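Home Current issue Archive For authors Contact

4. Evaluation of the Pluruler kit in daily use

In this section we report how the Pluruler tabletop kit behaved when it was used by operators who did not take part in its design. The kit is sold by Savolainen as a complete station: three arms, a frame of black aluminum profile, cameras, and the recording software. The buyer can also order the Skaltska service, in which the vendor checks the recordings remotely and returns a list of episodes that should be repeated. We tested both together at our site in Skirnenport. The task family was sorting of small household items into colored bins, as shown in Figure 3.
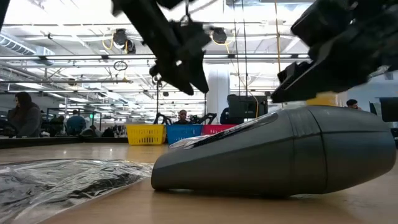
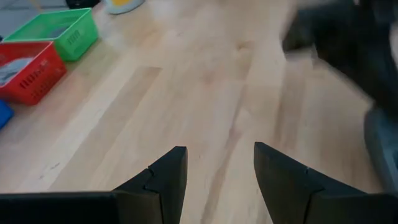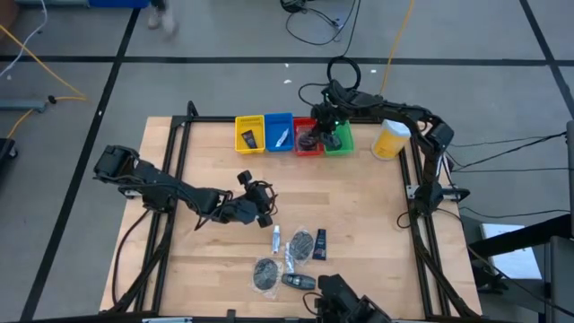
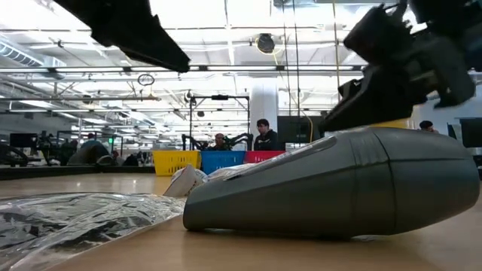

Figure 3. Tabletop work with black grippers and colored plastic containers. The second view is from a camera at the wrist or gripper.

4.1 Installation

The kit was delivered in November, in four crates. Assembly of the frame took one working day for two persons with ordinary hand tools. The manual has 131 pages, and it is in general well written, but the chapter on cabling describes an older version of the power box. We had to ask the vendor which connector goes to the third arm. The answer came on the next morning, with a photograph and a corrected page.

Calibration of the cameras is done with a printed board that the operator moves by hand. The software shows a green field when a position is accepted. Our first calibration was rejected at the last step without any message. After we repeated it with the blinds closed, the procedure finished normally. We think the daylight from the side was the reason, although we did not test this in a systematic way. A short warning text in the software would help a new user very much.

The arms do not hold their position when the power is removed. The manual says so on its second page, and we repeat it here for readers who plan to place fragile items under the grippers. We taught every operator to bring the arms to the parking pose before touching the main switch.

4.2 Operators and procedure

The operators received half a day of training. Imelda Yap prepared the training and observed the first shifts, and Joni Hyvönen was responsible for the technical log. Each operator first recorded 100 practice episodes, and these are not included in the results below. During practice the operator could stop at any time and ask for advice. In the main part of the study we gave advice only between episodes.

An episode starts when the operator presses the foot pedal and it ends with the second press. Between the two presses, the operator moves the items to the bins according to a written instruction on the monitor. Some instructions name the color of the bin, and others ask for items of one type to be kept together. The mixture of items was changed between the shifts, so that the same arrangement did not come back too often. We asked the operators to include items with transparent packaging, as these are known to be difficult both for depth cameras and for people who work through a screen.

The foot pedal deserves a remark. It is light and it slides on a smooth floor. Several times an operator searched for the pedal with the foot and started the recording too late. We fixed it with tape. Savolainen told us that a heavier pedal can be ordered at extra cost, and in our opinion it should be in the basic package.

4.3 Recording quality

In total we recorded 2935 episodes. The Skaltska service returned 522 of them as unsuitable. We reviewed all returned episodes ourselves, and we agreed with the service in most cases. The most frequent reason was a missing camera stream at the beginning of the episode. The second reason was an item that left the field of view and was not recovered. Less often, the operator finished correctly but forgot to press the pedal, and the file continued until the automatic limit.

Our disagreement with the service concerned mainly slow episodes. The service marks an episode when the arms stand still for a long time. For our purpose, a pause is acceptable if the operator is thinking about the next grasp. It is possible to change this threshold, but the change must be requested by e-mail and is then valid for the full account. We would prefer a setting for each task.

The missing camera streams came in groups. The technical log shows that they appeared after the station had been running through the lunch break without recording. A restart of the camera process removed the problem. The vendor delivered an update during the study, and after the update we saw the fault only on one of the stations. We cannot say if the update was the cause of the improvement, for we also replaced two cables in the same week.

4.4 Gripping and reach

The fingers of the gripper are made of a hard black material and are changed with two screws. They hold boxes and tubes with good security. Thin bags are more difficult. When a bag lies flat, the operator has to push it against another item or fold it from the side, and the success depends strongly on the skill of the person. After some days, the operators developed their own methods. One of them always used the left gripper as a wall and pulled the bag toward it with the right one. Another preferred to take the bag at a corner and accepted that it turns in the air.

Large items can be moved with two grippers, but the payload of the kit is modest and the motors become warm. The software reduces the speed when the temperature limit is near. This reduction is not announced to the operator, who then feels that the arm is following late. We ask the vendor to show it on the monitor.

The reach is sufficient for bins placed along the far edge of the table. In the corners, the wrist comes close to its limit and the gripper cannot point straight down. We moved the bins a little toward the center after the first week and had no more complaints. The drawing in the manual places them wider apart, and a buyer who follows the drawing will probably meet the same difficulty.

4.5 Comfort and noise

Noise was not a problem in a shared room. Operators at neighboring desks reported that they heard the arms only when these returned to the parking pose. Fatigue was mentioned more often. The handles of the control unit have one size, and two operators with small hands could not close the trigger fully without changing the hold. Soft sleeves are offered by the vendor and we tried one pair. They made the grip better but covered the reset button, so we cut an opening with a knife.

We rotated the operators after each block of work. With the rotation, the share of returned episodes at the end of a shift was similar to the share at the beginning. We did not run shifts without rotation, therefore we make no statement about longer work.

4.6 Cost of use

The purchase price is only one part of the cost. Worn fingers, replaced cables, and the time for calibration should be planned from the start. In our case the calibration was repeated every morning, and also after each collision with the table. The Skaltska service is paid by recorded hour, including the hours that are later returned. We consider this unfavorable for a group with new operators, who naturally produce more returned episodes. The vendor agreed to discuss a different contract for training periods, but at the time of writing there was no written offer.

For groups that already have a person for data checking, the kit without the service is a reasonable choice. The export function writes open file formats, and we could read all files with our own tools after small changes in the time stamps. The time stamps of the wrist cameras use a different clock from the others, with an offset that is stored in a separate file. It is easy to overlook this file when the data are copied, and we lost one afternoon in this way.

The log template and the list of return reasons are available from the authors on request.

Related articles
Foot pedals and hand triggers for starting a recording: a small comparison
Wear of hard gripper fingers in repeated sorting
Remote checking of robot recordings: what should be returned?
Clock offsets in stations with several cameras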